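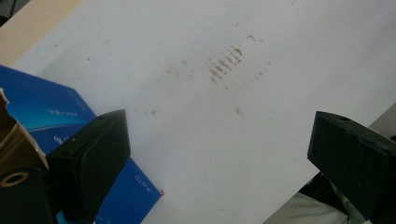

플리노라의 재활용품 분리배출 기준은 언제부터 바뀌나?

변경된 기준은 2019년 8월 4일 일요일 배출분부터 적용되며, 기존 수거함은 표지만 교체해 그대로 사용한다.

플리노라 자원순환과는 경질 플라스틱과 종이류의 배출 기준을 개정하고 관내 거점 수거함 171곳에 새 표지를 부착했다고 밝혔다. 개정 대상은 단독주택과 소규모 공동주택 지역의 거점 배출분이다. 관리사무소가 민간 업체와 직접 계약한 단지는 계약 기간이 끝날 때까지 종전 방식을 유지할 수 있다.

종전 기준에서는 플라스틱을 하나의 품목으로 묶어 배출했다. 새 기준에서는 형태가 유지되는 경질 제품과 필름류를 나눈다. 경질 제품은 다시 용기와 비용기로 구분하지만 수거함은 따로 두지 않는다. 두 품목은 같은 함에 넣고, 트리브베르그 선별장에서 재질별로 나누는 방식이다. 필름류는 투명하거나 반투명한 봉투에 담아 입구를 묶어야 한다.

선별장 자료를 보면 지난 2월 한 달간 반입된 플라스틱은 836톤이었다. 이 가운데 잔재물로 분류된 물량의 주된 원인은 내용물 잔류와 필름류 혼입이었다. 필름은 회전식 선별기의 축에 감겨 설비를 멈추게 하고, 내용물이 남은 용기는 함께 압축되는 다른 품목의 등급을 떨어뜨린다. 자원순환과는 개정안을 만들면서 이 두 항목의 감축을 우선 목표로 잡았다.

경질 플라스틱은 내용물을 비우고 물로 한 차례 헹군 뒤 배출한다. 분리가 가능한 펌프, 스프링, 금속 나사는 떼어낸다. 같은 재질의 뚜껑은 닫은 상태로 내도 된다. 라벨은 절취선이 있는 경우에만 제거 대상이며, 접착제로 전면 부착된 라벨은 그대로 둔다. 알칼리 세척 공정에서 대부분 분리되기 때문이라고 선별장 측은 설명했다.

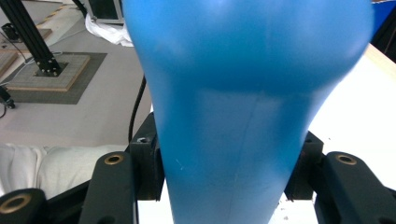

윗부분이 둥글고 아래로 갈수록 좁아지는 파란색 플라스틱 제품.

색상에 따른 구분은 하지 않는다. 근적외선 선별기는 표면에서 반사된 파장으로 폴리프로필렌과 폴리에틸렌, 폴리에틸렌테레프탈레이트를 판별하며, 유색 여부는 후단의 광학 공정에서 처리한다. 다만 카본블랙이 들어간 검은색 제품은 근적외선을 흡수해 판별률이 낮다. 이런 제품도 경질 플라스틱으로 배출할 수 있으나 현재 설비에서는 상당 부분이 고형연료 원료로 넘어간다. 자원순환과는 중적외선 방식의 검출기 도입을 검토하고 있으며, 도입 시기는 정하지 않았다.

재질 표시가 없는 제품의 처리도 명문화됐다. 종전에는 표시가 없으면 종량제 봉투에 넣도록 안내했지만, 담당 구역마다 해석이 달라 같은 물건이 어느 곳에서는 수거되고 어느 곳에서는 남겨지는 일이 있었다. 앞으로는 단일 재질로 보이는 경질 제품이면 표시가 없어도 수거한다. 고무나 직물이 접합되어 손으로 떼어낼 수 없는 제품, 유리섬유 강화 제품, 농약과 윤활유 용기는 제외된다. 농약 용기는 별도의 회수 체계를 따르고, 윤활유 용기는 판매점 반납이 원칙이다.

종이류에서는 골판지와 일반 종이를 구분하는 조항이 강화됐다. 골판지 상자는 테이프와 송장을 제거하고 펼쳐서 묶는다. 찢어지거나 눌린 상자도 섬유가 오염되지 않았다면 같은 품목으로 인정한다. 표면에 색이 인쇄된 상자 역시 골판지로 배출할 수 있지만, 비닐 코팅이 된 것은 해당하지 않는다. 코팅 여부는 모서리를 찢었을 때 얇은 막이 늘어나는지로 확인하도록 안내문에 적혀 있다. 기름이 스민 상자는 오염된 부분만 잘라내고 나머지를 배출한다.

종이의 수분 함량 기준도 새로 들어갔다. 비에 젖은 골판지는 중량이 늘어 운송비가 올라가고, 보관 중 곰팡이가 생기면 제지 공장에서 반송된다. 수거 업체 노디코는 강우 예보가 있는 날 종이류 수거를 다음 순번으로 미룰 수 있으며, 이 경우 전날 오후까지 구역별 알림판에 공지해야 한다. 덮개가 있는 거점은 연기 대상에서 빠진다.
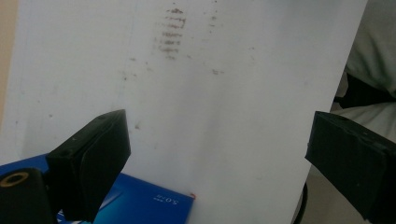

글 · 변수림

운영 구역은 11개로 재편된다. 종전 구역은 행정 경계를 따랐으나 새 구역은 차량의 적재량과 이동 거리를 기준으로 설정됐다. 하천 동쪽의 세 구역은 오전에, 나머지 구역은 오후에 수거한다. 품목별 요일은 바뀌지 않는다. 경사로가 많은 북부 구역에는 소형 압축 차량이 배정되며, 이 차량은 골판지와 플라스틱을 칸을 나누어 한 번에 싣는다.

세부 기준은 모두 아홉 가지 품목에 걸쳐 있다. 유리병, 캔, 의류, 폐건전지의 기준은 종전과 같고, 발포 스티렌은 테이프 제거 조항만 추가됐다. 대형 경질 제품은 수거함 투입구에 들어가지 않을 경우 함 옆에 둘 수 있지만 길이가 1미터를 넘으면 대형폐기물 신고 대상이다. 신고 수수료는 조정되지 않았다.

기준을 지키지 않은 배출물에는 사유를 표시한 노란색 안내지를 붙이고 수거를 한 차례 보류한다. 다음 수거일까지 재분류되지 않으면 혼합 폐기물로 처리하며, 반복되는 거점은 현장 점검 대상에 오른다. 과태료 부과는 연말까지 유예된다. 유예 기간에도 생활 폐기물을 재활용품 함에 넣는 행위는 기존 조례에 따라 단속한다.

선별장의 공정도 일부 조정됐다. 트리브베르그 선별장은 투입부의 파봉기 회전수를 낮추고 탄도 선별기의 경사각을 변경했다. 납작한 필름은 위쪽으로, 부피가 있는 용기는 아래쪽으로 이동하는 원리로, 필름 비율이 줄면 경사각을 낮춰 처리량을 높일 수 있다. 설비 조정을 맡은 바르드와지는 시운전 기간에 압축 베일의 시료를 주 단위로 채취해 재질 순도와 수분을 측정할 예정이다. 측정 결과는 자원순환과에 제출되고, 분기별 요약본이 공개된다.

재생 원료의 판매 계약에도 변화가 있다. 폴리프로필렌과 고밀도 폴리에틸렌은 지금까지 혼합 베일로 출하됐으나, 새 계약에서는 단일 재질 베일로 나누어 입찰에 부친다. 순도가 계약 하한에 미치지 못하면 감액 조항이 적용된다. 골판지는 종전과 같이 월별 고시 단가에 연동된다. 판매 수입은 수거 위탁비에 충당되며 주민 부담금에는 변동이 없다.

구역별 수거 시간표와 품목별 안내문은 플리노라 주민센터에 비치되어 있다. 점자 안내문은 신청을 받아 우편으로 발송한다. 수거함 표지가 훼손되었거나 이전 표지가 남아 있는 거점은 자원순환과 민원 창구에서 접수하며, 접수 시 수거함 측면의 관리 번호를 함께 알려야 한다.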